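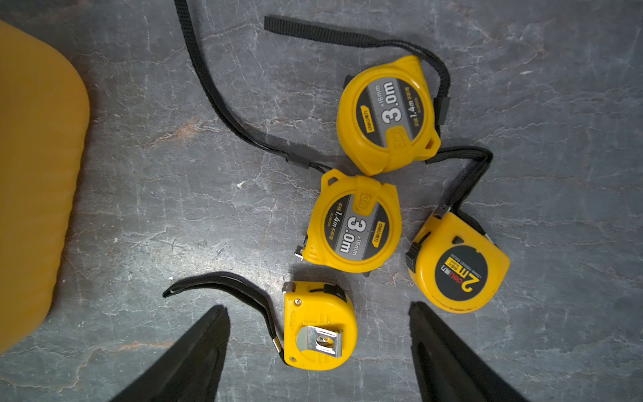

One customer wrote last January that we were the first closet people who didn't try to sell her a bigger closet. We put that on the wall. Still there, a bit faded.

Drimmont Closets & Storage. Shelving, pantries, mudrooms, garage walls. Started in a rented garage on Siregar Street, now in a proper shop two doors down, same leaky gutter. Family business, no showroom to speak of. Come in anyway, the door sticks so push hard.

How it works. You call, we come out, we measure, you get a drawing and a price. Visit is free inside 60 miles. Small pantries start at $349, most reach-in closets land higher, depends on the doors. No deposit till you okay the drawing.
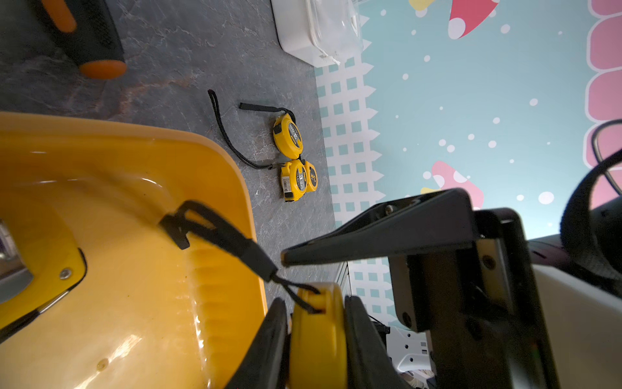
Old houses are most of our work. Walls out of square, floors that drop toward the chimney, plaster that crumbles if you look at it wrong. So we measure every opening top, middle and bottom, then again before anything gets cut. A plain yellow tape with a wrist strap will do the job fine if you want to check our numbers, please do, we've been corrected before. Bring your own sketches too, even the ones on envelopes.

Hardware is Vasix rails and Itovari hinges, stocked here, so a replacement is usualy same week. Other brands we can order. Slower.

What we don't do: kitchens, stairs, anything outdoors. We used to do decks. Long story.

Shop closed 6th October for inventory, phones off too. Otherwise leave a mesage, ext. 223, and somebody calls back by the end of the next working day. Parking round back, not in front of the bakery please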